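Mateos Scar Treatment Project
Progress report to the Drirkolport Fund
Period covered: second half-year, through April

Where we are

The grant agreement asks us to say whether the project is on track. On enrollment it is. On the question you are paying us to answer, I don't think we can say yet, and I would be wary of any version of this report that sounded more cheerful than that.

The plan was to enroll 100 adults with old acne scars on the cheeks, treat them with a course of microneedling at either the Brondar clinic or the Heralport clinic, and compare their skin before treatment and six months after the last session. Half of them get the needling right away. The other half wait, use the same plain moisturizer and sunscreen, and get the needling later. All the places are filled. So far 47 people have reached the six-month visit, counting both groups.

That number is lower than the one in our timetable. The Brondar clinic opened late because its treatment room did not pass its first ventilation check, and the people who signed up there started late as a result. No one was treated in the room before it passed. We lost most of the early winter to this and we have not made it up.

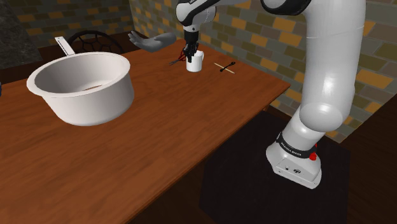 Waiting-group patients at Brondar were told their treatment dates would slip, and two asked to leave the study. Both were offered the needling outside the study at no charge. I mention it here and again under dropouts, where it matters more.

What patients tell us

Patients like the treatment. They say so on the forms, they say so to the nurses, and several have asked if they can send a sister or a coworker. Our first report to you made a good deal of this, and looking back I think we made too much of it.

People who have had four sessions of something, with numbing cream and a sore face for two days each time, tend to want it to have worked. They also know which group they are in. There is no practical way to hide it from them. A satisfaction score under those conditions tells us that the staff are kind and the clinic runs on time. We will keep collecting it because the protocol says we must, but I would ask that it not be quoted in the fund's annual summary as a result.

The waiting group is interesting on this point. A fair number of them also report that their scars look better. They have had moisturizer and sunscreen and nothing else. Some of that may be real, as less redness around a scar can make it look shallower, and sunscreen helps with redness over time. Some of it is probably the effect of being looked at carefully by a friendly nurse every few weeks. Either way it will eat into whatever difference we find between the groups, and it should.

The photographs

We now hold 703 photographs. They were meant to be the backbone of the study, and they are in worse shape than I had hoped.

The reviewers, who do not know which group a patient is in or which visit a photo comes from, score scar depth and color on a simple scale. For this to mean anything the lighting has to match. Scars are shadows, more or less. Move a lamp a little to the front and a pitted cheek looks smooth. Anyone who has looked through before-and-after pages in this business has seen it done, and I doubt it is always an accident.

At Heralport the lights are fixed to the wall and the chin rest is bolted down. Those photos are good. At Brondar the lights were on stands until February, and the stands got moved by the cleaners, by the patients, and by our own staff making room for the supply cart. We marked the floor with tape. The tape came up. The lights are now fixed to the wall there too, but the first-visit photos of most Brondar patients were taken under the old setup, and first-visit photos cannot be taken again.

We asked whether the color and brightness could be corrected by software. It can be made to look even. It can't put back a shadow that the lamp washed out, and I did not approve the work. We will flag the affected photos, score them anyway, and report the results with them and without them. If the answer changes depending on which set we use, you will see both.

Mateos project office, Heralport
Report prepared by the project manager for the Drirkolport Fund
Filed under: Progress reports, Year one

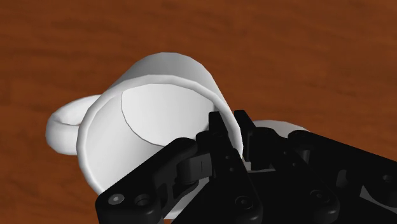
By the Mateos project manager
Heralport office | Posted in April | Second half-year report, continued

Skin measurements

Alongside the photos we take a silicone cast of a small patch on each cheek and measure the depth of the scars from that. It is slow and patients find it dull, but a cast doesn't care where the lamp is. If I had to bet on which part of this study will still be worth reading in five years, I would bet on the casts.

The early casts show shallower scars in the treated group. Before anyone gets excited, the difference is small, it comes mostly from Heralport, and it comes mostly from people whose scars were mild to start with. Patients with the narrow, deep type of scar show very little change. That fits what the skin doctors on our advisory panel expected. It does not fit the brochure of the company that makes the needling device, which makes no distinction between types of scar at all.

There is also the question of timing. Skin stays slightly swollen for a while after needling, and swollen skin has shallower dips in it. Our six-month visit is late enough that this should be gone. Our one-month visit is not, and I have stopped including the one-month casts in any table that leaves the office. The device company's own material relies on one-month results. Draw your own conclusions.

Side effects

Most patients had redness for a day or two and some peeling after that. A few had cold sores return, and we now ask about cold sores before the first session and offer preventive medicine to those who get them. We should have been doing that from the start.

Dark patches after treatment are the thing I worry about. They are more common in people with darker skin, and they can last longer than the benefit of the treatment. We have seen them in a small number of patients. In most they faded. In one Heralport patient they had not faded at the last visit, and that patient has stopped the sessions and is being followed separately by the clinic's skin doctor.

Our original information sheet described this as "temporary." I have had the word taken out. The new sheet says the patches usually fade and sometimes don't, and all current patients have been given it, including those who had already signed the old one. The ethics board has approved the change.

Dropouts

Apart from the two from the Brondar waiting group, people have left because they moved, changed jobs, became pregnant, or stopped answering calls. The last group bothers me most. A patient who is pleased usually turns up. A patient who is disappointed often just fades away, and if we count only those who come back we will flatter the treatment.

Each patient gets $100 for completing the six-month visit. We had it as a travel refund with receipts and almost no one claimed it, so with your approval we changed it to a flat payment. Attendance has improved since, though it was spring by then and the roads were better, so I would not credit the payment with all of it.

When the final numbers come in we will assume, as one check, that everyone who vanished had no benefit at all. If the result holds up under that, I will believe it.

Money

Spending is under budget, for the wrong reason. The Brondar delay meant nurse hours we did not use. The lights, the wall fixings and the extra reviewer time have taken up part of that and the rest will be needed to keep the clinic open past the planned closing date. We are not asking for more money in this period. We are asking to move the unspent nurse hours into next year, and a form for that is attached.

The device company has offered free replacement needle cartridges for the rest of the study. We turned them down. The cartridges are not a large cost, and I would like to be able to write "no support from the manufacturer" in the final paper without a footnote.

What we need from you

An extension of four months, at no added cost, so that the last Brondar patients can reach their six-month visit.

A decision on the one-year visit. It was cut from the original proposal to save money. I think that was a mistake, mine as much as anyone's. Scar treatments tend to look their best in the first months, and a study that stops at six months may miss the part where things drift back. A one-year visit with only the cast and one set of photos would be fairly cheap, and a costed note can be with you within a couple of weeks of your saying you want one.

Your agreement to hold off on publicity. The fund's press office sent us a draft news item with the phrase "promising results." We have partial results from one good clinic and one that has had trouble, and we have not yet unblinded the photo scores. The draft has gone back with that phrase marked, along with the sentence about patients getting their confidence back, which we did not measure.

Next steps

The remaining treatment sessions at Brondar should be finished by midsummer. Photo scoring starts once the flagging is done, with the Heralport set first. Our statistician has asked for the analysis plan to be locked before any scores are opened, and the locked copy will be sent to you the same day.

Attached: enrollment table by clinic, side effect log, revised patient information sheet, budget transfer form.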